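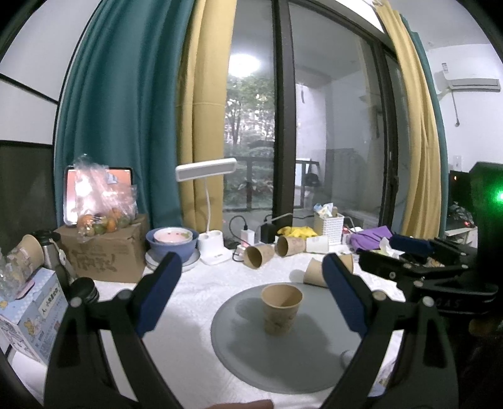
Paper cup with the cartoon print, on the gray disc.

Wednesday, bench notes

Drukum jack plane, continued. This is the one from the Bustby sale with 3078 stamped into the toe, and I am so happy with how it's coming along that I stayed way past dinner.

Where I left it: body cleaned, tote glued, mouth scraped free of old gunk, iron still hopeless. The iron was the job for tonight. It had a belly on the back that you could rock with a fingertip, plus pitting near the left corner that I thought might go deep enough to kill it.

Started the back on the 400 stone. Flattened the stone first, which I skipped last time and regretted (the old Lundgren chisel still has a dubbed corner to remind me). Pencil grid on the stone, rubbed it on the flattening plate until the pencil was gone, drew the grid again, rubbed again. Second time the grid went all at once, so it was good.

The belly took forever. I only work the inch behind the edge, no point polishing the whole thing, but this is thick old steel and very hard. For a long time all I had was a bright stripe across the middle and dull gray on both sides. Then the stripe started to widen, and once it widens it really gets going! Inked the back with marker every so often so I could see where the stone was touching. The right corner came in well before the left one. I was leaning on it, I always do, so I turned the iron around and put my other hand on top for a while. That evened out the scratches nicely.

The pits: two of them gone completely, one left. It sits well behind the edge and won't matter until somebody has ground this iron back a lot further, by which time they can curse me for it.

Switched to the Saketau stone for the middle step. Miroslava lent it to me and I may have trouble giving it back. It's a soft natural stone and it makes this lovely thick paste almost right away, and the feel changes under your fingers as the paste breaks down, from gritty to something like butter. The scratches it leaves are hazy and a little uneven compared with my regular stones, and I like the look a lot. It does dish fast. Checked it with the straightedge afterward and there was already light showing under the middle, so flatten it before every session and don't let anybody do narrow chisels on it.

Then 4000 for the finish. I could read the label on the glue bottle in the back of the iron when I was done, backward of course, and I was so pleased that I made everyone in the shop come over and look. (Everyone was Miroslava.)

Bevel next. Somebody had ground it with two different angles that met in a ridge, and the edge was out of square on top of that. Squared the edge first by running it straight into the 400, which feels like vandalism but gives you a clean line to work to. Scribed it with the small square and checked from both sides. Then to the hand-cranked wheel, light passes, dipping in water between them. No blue anywhere. I stopped while there was still a thin flat of unground edge showing and took the rest down on the stones.

Put a camber on it. This is going to be the rough plane, so I went for a proper curve: extra strokes with pressure on one corner, the same on the other corner, a couple in the center, look, repeat. Did 8 on each corner at a time and that was a good rhythm. Held against the straightedge the curve looks even to me. Miroslava thinks it's a hair heavy on the left. I'll see what the shavings say.

Burr was easy to feel all the way across after the Saketau. Took it off on the 4000, alternating bevel and back, always finishing on the back, and then some strokes on the bare leather.

Chip breaker: the front edge wasn't meeting the iron. Held the pair up to the lamp and there was a gap on one side, which would pack with shavings in no time. Undercut it on the 400 with the tail hanging lower than the stone, so that only the very tip touches the iron. Checked against the lamp again, no light. Rounded and polished the top of it too. I used to think that step was fussy and I've changed my mind completely, the shavings slide right over.

Reassembled and tried it at 9:30 on the ugly ash offcut with the knot. First pass nothing, second pass nothing, a tiny bit more iron, and then a big thick curl came out with that ripping sound, and I laughed out loud. It goes through ash like it's cheese! Went diagonally across the board and had it close to flat in a few minutes, where the old plane would have had me sweating and swearing. Around the knot it tore out a little, but for a rough plane I really don't care.

Things I noticed while planing:

The lateral lever is sloppy. It'll hold a setting but you have to sneak up on it from one side. Could be the rivet.

Depth wheel has nearly a full turn of slack. Normal for these as far as I know. Always finish by advancing the iron, never by backing it off.

Left side of the shaving is thicker than the right, so Miroslava's eye is better than mine. Take that corner down a little next time it's on the stones.

Tote is solid, no creak at the glue line. Still a bit sharp at the top where my thumb web goes. File and sandpaper, five minutes.

The sole needs wax. It was squeaking on the ash until I scribbled a candle stub across it, and then it just floated.

To do:

Flatten the Saketau before it goes back to Miroslava
Fix the dubbed corner on the Lundgren chisel while the 400 is still flat
Ask at Bustby whether the smoother from the same box is still there, I walked right past it like a fool
Oil everything, the shop was damp this morning and there's a rust bloom on the spare iron
More leather for strops

Stones are rinsed and drying on edge on the rack by the sink. Please leave them there until they've dried through.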